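Clearing the Air in Shared Buildings
Smoke-free housing policy has moved slowly, and tenants continue to bear the cost
2019-11-18
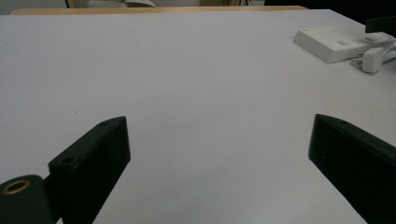
For residents of multi-unit housing, the decision not to smoke has never been enough to guarantee a smoke-free home. Smoke travels through ventilation shafts, gaps around pipes, shared hallways and open windows. A family on the third floor may breathe what is exhaled on the second, and in most jurisdictions it has little legal means of objecting.

The Pleren Tenants' Health Alliance has spent the past year documenting these complaints. Its survey, completed in July, drew responses from 400 households in publicly supported housing across the district. Respondents described sealing doors with towels, keeping children out of certain bedrooms and, in several cases, applying for transfers that were never granted. The Alliance has called on the district council to adopt a binding smoke-free standard covering private units, balconies and all indoor common areas.

Restrictions on smoking in shared buildings are older than many people assume. The Plastton Workers' Dwellings, opened in 1914, prohibited smoking on the stairs and in the laundry rooms. The rule was written to prevent fires. It remained in the house regulations for decades and was dropped when the buildings changed hands, apparently without discussion.

Present-day policy is less consistent. Of the housing providers operating in the Pleren district, 13 have adopted some form of written restriction. Most cover lobbies and elevators only. Few address electronic cigarettes, and fewer still set out what a tenant should do when a neighbor does not comply.

Midtbø Housing Cooperative is regularly cited as a model. Its policy applies to every unit, with existing leases brought under the rule at renewal. The cooperative gave residents written notice well in advance, arranged cessation counseling on site and designated an outdoor smoking area 30 feet from the nearest entrance. Repeated violations lead first to a meeting and then to a formal warning. Eviction is reserved for cases in which every other step has been exhausted.

That last provision deserves attention. Advocates for low-income renters have argued that smoke-free rules can become a pretext for removing people who have nowhere else to go. The concern is legitimate. A health measure that results in homelessness has failed the people it was meant to protect, and any standard adopted by the council should limit penalties accordingly.

Funding is the second obstacle. The Stastari program, which supplies free nicotine replacement and telephone counseling to district residents, is financed one year at a time. Providers are reluctant to refer tenants to a service that may close before treatment ends. The Alliance has asked for a multi-year commitment, to be paid from existing tobacco license fees.

The council will accept written comments on the draft standard until the end of the consultation period. Tenants may submit statements in any language, and submissions may be made without giving a unit number.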